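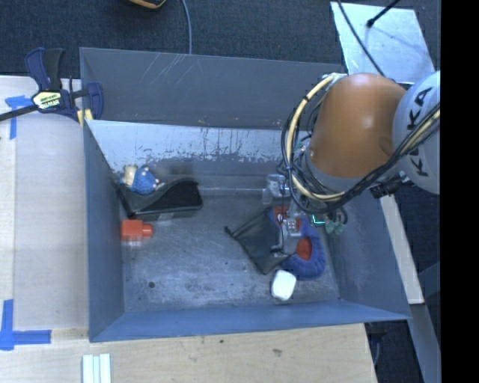

Scuffed metal bin, coating gone along one wall

Trumham Makers & Menders Forum > Workshop > Paint and Rust

Bare steel planter troughs – prime inside or leave it?

wattlebird50
Picked up 3 steel troughs from a clearance at Wokidero. Want them for veg along the side fence. The coating inside has rubbed down to metal in patches and there's a bit of rust in the corners. Outside colour is fine. Do I repaint the inside, line it, or just fill them and get on with it?

gritty_kev
Wire brush, degrease, two coats of cold gal, done. Did mine that way years ago and they're still going.

plumduff
Wouldn't put cold gal where you're growing food. Zinc in acidic soil isn't something I'd want near lettuce. Use a liner and leave the paint alone.

gritty_kev
Galvanised tanks and raised beds are all over the country. Half the veg in Trumham comes out of them.

plumduff
Hot dip is a different thing from zinc paint out of a tin. Check the data sheet before you tell people it's the same.

wattlebird50
Had a look at the tin of Valten primer in the shed. Label says not for contact with food or drinking water. Doesn't mention soil either way.

saltbush_sal
I'd treat that as a no. We lined ours with pond liner, stapled to a timber rail under the rim so it doesn't sag. Cost me $80 for two beds. Cut the drain holes before the liner goes in and file the burrs off, or they'll go straight through it.

tinroof187
Agree on the liner but don't run it under the drain holes with no gap. Water sits between liner and steel and you get rust you can't see. I put down around 50 mm of coarse gravel first, then geotextile.

gritty_kev
Gravel in the bottom of a planter is a waste of soil depth. Just prop the trough on bricks.

tinroof187
Depends how deep it is. Mine are deep enough that I didn't miss it.

wattlebird50
Going with liner and bricks. Will still brush back the rust and touch up the outside where it's chipped. Anyone know if the Ağca enamel goes over old powder coat?

saltbush_sal
It does if you scuff it first. Give it a week before you load the soil in.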